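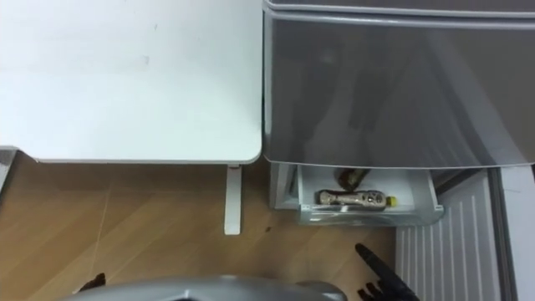

Section 4: Setting up the low drawer task

Before you start, have the base parked and the arms homed as per section 3. If you skipped that bit, go back and do it. I'll wait.

This section covers the fridge drawer trials for the Laltalura study, where we compare two ways of teaching the same job: full demonstrations from start to finish, and short ones that only cover the reach and the grasp. The set-up is identical for both, so you only have to learn it once (hooray). Valdir Barros wrote the original notes in April and I've fiddled with them ever since, so if something reads oddly, blame me and not him.

4.1 Placing the furniture

1. Push the white table up beside the fridge. A small gap is fine, but the rounded corner mustn't stop the drawer coming out.

2. Drive the base in until the head camera sees the tabletop on the left and the open drawer on the right at the same time. If you have to tilt the head to get both, you're parked in the wrong spot.

3. Look for the table leg in the head view. We use it as a quick alignment check, and it should stand between the tabletop and the drawer, running straight down to the floorboards.

Note: Turn off any lamp that throws a hard glare on the fridge door. It's a glossy grey thing and soft reflections don't bother the policy much, but a bright streak sure does.

4.2 Loading the drawer

4. Pull the drawer out by hand. The robot doesn't open it in this version of the task.

5. Lay the yellow-capped bottle on its side with the cap pointing right. Please don't be creative here! We tried random cap directions early on and couldn't tell whether a miss came from the training method or from the bottle.

6. Check that the cap is done up tight. Then check it again, eh.

Caution: Keep your hands out of the drawer once the arms are live. The right gripper sits low and close to it, and the fingers are longer than you think.

4.3 Table condition

Half the trials run with the tabletop clear and half with a bottle already standing on it.

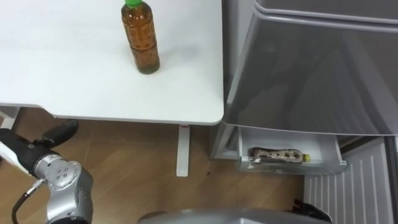 7. For the second kind, stand the green-capped tea toward the far side of the table and leave everything else off. It's there as a distractor. What we want to know is whether the policy still goes for the drawer when there's a much easier bottle in plain view.

8. Pick "clear" or "distractor" in the Gritard panel before you hit record. I've forgotten this more often than I'd like to admit, and fixing the labels later is a rotten way to spend an afternoon.

4.4 Running and scoring

9. Start the Cekside logger first, then the policy. Done the other way around, you lose the opening of the reach.

10. Let each trial play out unless something's about to get bumped. Keep the stop button in your hand, not on the bench.

11. Score the reach and the grasp separately, as two marks. A clean reach with a fumbled grasp is still useful to us.

What we've seen so far: over 591 trials, the short demonstrations held up nicely on the clear table and got shakier with the distractor out. The usual failure is a left arm that drifts up toward the table edge while the right one hesitates near the drawer. If you see that, let it run and write "drift" in the comment box.

Note: Two drift trials in a row means stop and redo step 2. Most of the time the base has crept a little. If it hasn't, save both logs to the Andrade folder and send me a message before you carry on.

Last revised May 27, 2019. Section 5 covers swapping the gripper fingers.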